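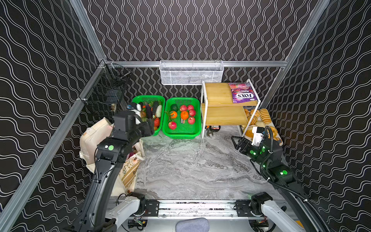

Why would you keep two planners if one can drive both arms? Cheema asked me that under yesterday's post, and it deserves more than a one-line reply, so thread!

Short version: I don't keep two anymore. As of this May, Liltia (our motion stack) plans both arms as one system with one clock. I'm so happy with it.

The old setup gave each arm its own planner and a lock on the middle of the cell. Safe, sure, but one arm spent half its life waiting for the other to let go of the lock. Painful to watch.

Now the left arm can be down in the vegetable basket while the right one lines up on the bread, and the planner only cares where their swept volumes overlap in time. Different ends of the cell, no overlap, no waiting.

Perception runs separately and posts grasp candidates to a shared queue. I cap it at 16 per arm. I tried 30 and the planner burned its whole budget ranking grasps it was never going to use.

Bread is my favorite problem right now. Rolls and rings in a heap, everything the same golden brown, so color tells you almost nothing. We segment on depth edges first and let color vote last.

Fruit is the reverse: red apples next to orange citrus, color does a ton of work. The dark green avocado still gets a low score in shadow. Working on it.

Biggest surprise was the replay tool. It takes any logged run and replans it with today's code, offline, then shows both paths side by side. 3191 logged picks in there so far, and I run the whole set before every merge.

First full replay found 19 picks where the new planner took a longer path than the old one. Nearly all of them came down to one bad joint weight on the wrist. One line fix!!

Next up is replanning mid-motion when perception changes its mind. The Plirbridge branch has a rough version, and it stutters, but it moves. Will post the timing plots once I've cleaned up the axis labels.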